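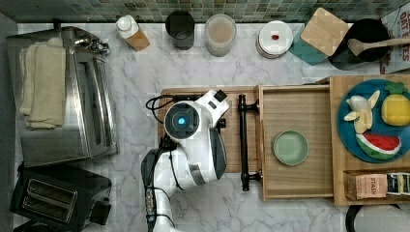 BEAUTY NEWS

Rokodden is bringing back the Narkora hand cream (and I am a bit too excited)

13 May 2018

Okay, hand cream people, this one is for us! Rokodden has confirmed that Narkora, the thick, slightly herby one they dropped from the range in December, is coming back, and I may have squealed at my phone on the bus when the email came through.

If you missed it the first time, Narkora was the cream in the squashy metal tube that everybody's aunt seemed to own. I went through 11 tubes of it (yes, I kept the empties, no, I don't want to talk about it) and have been grumpily working my way through replacements ever since. The Prunent one was nice enough but it sat on my skin like butter on cold toast, and I kept leaving fingerprints all over my laptop.

So what's different? Sorcha Ó Ceallaigh, who looks after product at Rokodden, told me the base is the same as before but the scent has been turned down. "We had 2333 messages asking for it back, and a lot of them said they loved the cream and wore gloves over the smell," she said. I was one of the people who liked the smell, so I'm a tiny bit sad about that, but she did say it's still there if you put your nose right up to your knuckles. An unscented version is being tested too, with no date on that yet.

The tube is changing as well. The old metal one used to split down the side if you carried it in a bag with keys – mine leaked into a library book once and I had to pay for it – so the new one is soft plastic with a flip cap. It's also a little smaller, and the price is $8, one dollar more than it used to be. I'd have liked the bigger tube for that money, if I'm being picky.

Economou stores get it first, and the Rokodden website follows a week later. Cathal Mulligan, who buys skincare for Economou, says each store will have testers out on the counter and there's a limit of seven tubes per customer. Seven! I love that somebody looked at us and decided a limit was needed.

I've had a small sample on my desk for a few days now and so far my hands are happy. It sinks in fast, it doesn't sting the little cracks by my thumbs, and I can turn a door handle right after putting it on. I want to give it a proper go before I say more (my skin likes to play nice for a week and then change its mind), so a full review is coming once I've finished the sample.

In the meantime, tell me in the comments which cream you switched to when Narkora went away, and whether you're switching back!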